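Kit news: arms, fingers and where the money goes

Quick one this month as Anneliese Ruppert wants the equipment list in before the end of April and I've still got two quotes outstanding. Apologies for the bullet-ish style. Read the bit on fingers at least.

Where we are

Bench two is running as a two-arm station. Light wood top, same as bench one, both arms reaching into the middle. Plan for next year was always to add a second two-arm bench at the Podutano site and keep the one here for parts handling. That plan stands. What's changed is the order we buy things in.

We had arms first, then grippers, then everything else out of whatever was left. Bad idea, and it's my spreadsheet so I'll own up to it. The arms are the big line, yes, but they were also the one price that hardly moved between quotes. It was the small stuff that crept. Cables, clamps, spare screws, a second power supply because the first one lived at the wrong end of the bench. Nobody budgets for the power supply at the wrong end of the bench.

So: small stuff goes in first this time, with a proper figure against it, and arms last.

Fingers

We're staying with the orange ribbed ones on white printed mounts. They bend round a part, they're cheap to print and a new starter can swap one. The black grip strip down the inside edge is the bit to watch in the budget, it's a bought-in item and we order it too late every single time.

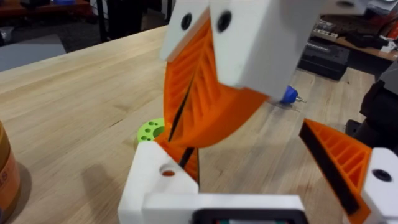

What we're asking for

Fingers and strip. 200 printed fingers for the year across both sites. Sounds a lot. Four fingers on a two-arm bench, two benches, plus spares, plus the test ones Frimpong keep asking us to send over. Filament is on the general stores line so please don't charge it here as well, we did that twice last year and it took ages to unpick.

Grip strip. Two suppliers quoted. Pullik came in at £259 for the roll length we want, the other lot at £263 with delivery on top. Going with Pullik unless someone shouts. Same strip as far as I can tell, I've got a bit of each on my desk if you want a feel.

Wrist cameras. One per arm, and one spare per site. The spare is new. Last year's list had no spares at all and a single dead camera stops the whole bench, so I'm not taking that line out however much I'm asked to.

Bench tops. Wood again. Someone did ask about metal tops. No. Heavier, dearer, and we'd have to redo every fixing point.

Storage. Shelving next to the bench, please, with lids on things. Hand tools, part pots and jars all end up on the worktop otherwise, and then an arm has to be stopped while somebody clears a space. I've put in for two sets of shelves and a stack of lidded boxes.

Small stuff. £3,000, ring-fenced. This is the line that'll get looked at hardest so if you spend from it write down what on. A word will do. "Cables" is fine.

Arms. Waiting on Plirkport for the revised quote, they said this week and then they said next week. It has to include the service visit this time, the last one had it as an extra on page four in small type and we all missed it, me included.

Things I need from you

If your project needs bench time at Podutano before the second bench is in, tell me now. There's a gap of several weeks between taking delivery and being able to use anything and I can't shorten it by much. Unpacking, bolting down, the safety check, then somebody has to teach both arms where the other one is. That last part got left off the plan completely last time. It's now in as its own row with its own hours, becuase two arms sharing one small patch of table need more setting up than two arms on separate benches, and the hours have to come from somewhere.

Send me part sizes as well. Biggest and smallest you expect to pick. Finger length hangs off that and I'd rather print the right ones than reprint the lot in the autumn.

And if you've bought anything on your own card since Christmas send the reciept over, even if it's only a bag of bolts.

Next steps: list goes to Anneliese once Plirkport reply, she has it for a fortnight, then orders go out in one batch apart from the grip strip, which I'm ordering as soon as she gives me a cost code. Comments by email or catch me at the bench, mornings are better.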